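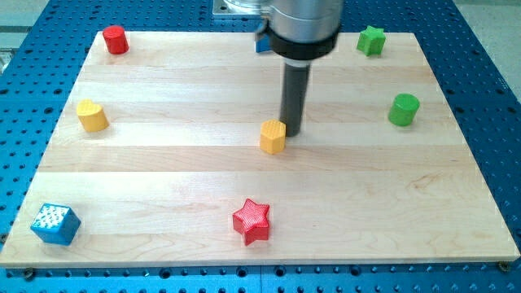 Tablero de arce claro, en plano sobre la mesa perforada.

4. Primer acabado del tablero Stirketti

Si vienes de la sección 3, ya tienes el tablero fuera de la caja y has leído lo de la humedad (si te la has saltado, vuelve un momento, que es corta). Ahora toca lo que a mí más me gusta: darle el aceite y ver cómo la madera coge color. El Stirketti sale del taller lijado pero en crudo, así que el primer acabado lo pones tú. No hace falta haber tocado un trapo en tu vida, de verdad. Yo estropeé mi primer tablero por ir con prisas y casi todo lo que leerás aquí viene de aquella tarde.

4.1 Lo que necesitas

El bote de aceite mineral Hultmont que va en la caja (o cualquier aceite mineral apto para uso alimentario).
La cera Daton, para el final. Se vende aparte.
Trapos de algodón que no suelten pelusa. Una camiseta vieja va de maravilla.
Lija fina de grano 400 o similar.
Una mesa plana que se pueda manchar, o una protegida.
Guantes, si no quieres oler a taller durante la cena.

Precaución: nada de aceite de oliva ni de girasol. Ya sé que lo tienes a mano y que en tu casa siempre se ha hecho así, pero se enrancia dentro de la madera y luego ese olor no hay quien lo saque. Con el de nuez, además, cuidado con las alergias.

4.2 Preparar la superficie

1. Pasa la mano por todo el tablero, también por los cantos. Si notas alguna zona áspera, márcala con un lápiz muy suave.

2. Humedece un trapo con agua, escúrrelo bien y repásalo por las dos caras. Esto levanta el repelo, esas fibritas que se ponen de punta cuando la madera se moja por primera vez.

3. Deja secar el tablero de canto durante 2 horas. De canto, por favor: si lo dejas tumbado con una cara al aire y la otra pegada a la mesa, seca de forma desigual y se puede alabear.

4. Lija a mano siguiendo la veta, sin apretar. Estás quitando pelillos, no rebajando madera. Con dos o tres pasadas por zona suele bastar.

5. Retira el polvo con un trapo seco. Yo luego soplo en las esquinas, que siempre queda algo.

Nota: entre tabla y tabla verás unas líneas finas. Son las juntas de cola y forman parte del tablero. Si al pasar la uña se engancha, o si ves una rendija por la que pasa la luz, para aquí y mira la sección 9 antes de echar aceite, que sobre madera aceitada la cola ya no agarra.

4.3 La primera mano

6. Templa el aceite. Mete el bote cerrado en un cuenco de agua caliente del grifo hasta que lo notes tibio al tacto. En invierno se agradece muchísimo, se extiende el doble de bien.

Precaución: ni microondas ni fuego directo. El agua del grifo sobra.

7. Echa un chorro generoso en el centro y repártelo con el trapo en el sentido de la veta. La primera mano se la bebe, y a veces parece que no has puesto nada. Sigue echando mientras veas zonas mate.

8. Haz lo mismo con los cantos, insistiendo en las testas (los extremos, donde se ve la fibra cortada). Por ahí entra el agua cuando friegas, y por ahí empiezan casi todas las grietas.

9. Dale la vuelta y repite por la otra cara. Si una cara lleva aceite y la otra no, el tablero acabará curvándose.

10. Espera 40 minutos y retira el sobrante con un trapo limpio. Tiene que quedar suave, sin charcos ni zonas pringosas.

11. Apóyalo de canto, con aire por los dos lados, y olvídate de él 12 horas. Yo lo hago después de cenar y a la mañana siguiente sigo.

4.4 Segunda mano y cera

12. Repite los pasos del 7 al 11. Esta vez gastarás bastante menos aceite. Si el tablero es de los grandes, entre las dos manos se van casi 700 mililitros, así que no te asustes al ver bajar el bote.

13. Coge una nuez de cera Daton con un trapo seco y extiéndela en círculos pequeños. Poca cantidad, que es muy fácil pasarse (me sigue ocurriendo).

14. Déjala reposar hasta que se vea velada y saca brillo con otro trapo. Aquí sí puedes apretar.

15. Prueba final: salpica unas gotas de agua. Si se quedan redonditas, listo. Si la madera se oscurece debajo, seca enseguida, deja pasar la noche y dale otra mano fina de aceite.

Nota: la cera Kovalchuk de los kits antiguos también sirve, pero es más dura. Ablándala primero entre los dedos.

4.5 Qué hacer con los trapos

El aceite mineral no se calienta solo al secar, pero otros acabados de carpintería (linaza, tung) sí lo hacen, y un trapo arrugado en un cubo puede llegar a arder. Si has cambiado el aceite del kit por alguno de esos, extiende los trapos al aire libre hasta que estén tiesos y tíralos después. Yo lo hago con todos, sean del aceite que sean, y así no tengo que acordarme de cuál era cuál.

4.6 Cada cuánto se repite

Depende del uso. Si cortas a diario, una mano al mes durante la primera temporada y luego cuando lo veas pálido. Yo le doy un buen repaso en septiembre, antes de encender la calefacción, que reseca mucho la madera, y otro cuando la apago.

Para el lavado de cada día, el lavavajillas y las manchas de remolacha, pasa a la sección 5.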